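Subject: Re: [cookware] Replacement lid for a 1988 Altilura pot, rim measurement
Date: January 27, 2019
To: cookware list

On the question from Friday's digest:

> I have an Altilura stockpot bought in 1988 and the glass lid
> finally cracked. The base stamp gives no diameter. The
> old lid is in two pieces and I can't get a clean
> measurement from it. I laid a tape across the top of the pot
> and ordered a Nivetti lid to match. It rocks, and it sits on
> top of the lip instead of dropping in. Seller says the size is
> correct. Is the Nivetti out of spec, or did I measure the
> wrong thing? Also, should the little vent whistle? The
> old one never did.

You most likely measured the outside of the lip. Nearly every listing for glass lids quotes the inside diameter of the pot the lid is meant for, and the overall width of the lid is larger than that by the width of the rim. If you measured lip to lip on the outside and ordered by that number, you got a lid one size up. The seller is right and the Nivetti is probably within spec.

Procedure, in order:

1. Put the empty pot on a flat surface. Let it cool completely first.

2. Measure from inside wall to inside wall, at the top, through the center. A steel rule is better than a sewing tape, which sags. Swing one end back and forth a little and take the largest reading.

3. Turn the pot a quarter turn and repeat. If the two readings differ by more than 3 mm the pot is out of round and no lid will seat well. An old thin-walled pot that has been dropped is often oval by that much or more.

4. Look at the lip. Some pots have a shallow step just inside, and the lid drops onto the step. Others have a plain rolled lip, and the underside of the lid's metal rim has a downturned flange that locates inside it. A flat-rimmed lid on a plain lip will slide around whatever the diameter.

5. Check the lid separately. Put it on a flat table, dome up, and press down near the edge at several points. A true lid stays put. If it rocks on the table, the rim is bent and should go back to the seller. If it only rocks on the pot, suspect the pot.

Step 5 is the one people skip, and it would have answered your question before you wrote to the seller. Use a table you trust. My kitchen counter has a seam in it and gave me two false results before I moved to the other side of the room.
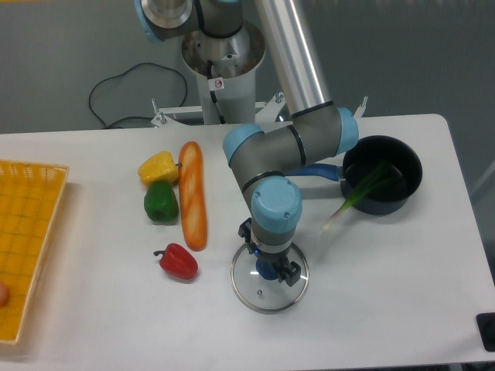
On the vent: the small fitting in a glass lid is normally a plain metal eyelet. It has no moving parts. Whistling comes from steam forced through a narrow opening, and a new eyelet with a sharp inner edge will do it at a hard boil. Turn the heat down. Do not plug the hole. If the lid is seated badly, most of the steam leaves at the rim and the vent stays quiet, so a whistle is weak evidence that the seal is good.

Some notes on sources. Kocabaş sells lids by inside diameter and states the rim width on the packaging, so you can work out both numbers. Trikport lists the overall width only, and you have to subtract the rim yourself. Both are fine if you know which number you are reading. I have a 30 cm Kocabaş on a pot of another make and it fits with a small amount of side play – enough that I can hear it, not enough to matter.

Side play of 1 to 2 mm all around is normal. A lid with none will bind when the pot heats up.

Before you buy again, try whatever lids you already own. A frying pan lid from another set will often do for a stockpot if the inside diameters agree, and the dome height makes no difference unless you fill to the top. Long items that stick out over the rim have to be cut down or bent in first. Green onions and leeks are the usual offenders, and a lid propped on one stalk behaves exactly like a lid with a bent rim.

As for the cracked lid, do not glue it. No household adhesive I know of is suited to both the temperature and the food contact. Wrap the pieces in newspaper, tape them, and put them in the trash. Cookware glass does not go in bottle recycling in most towns, so check yours if you intended to do that.

If you post the two inside readings and say whether there is a step in the lip, I can compare them with my July list of lid sizes. It has one Altilura entry, for a saucepan, and I would like to add the stockpot.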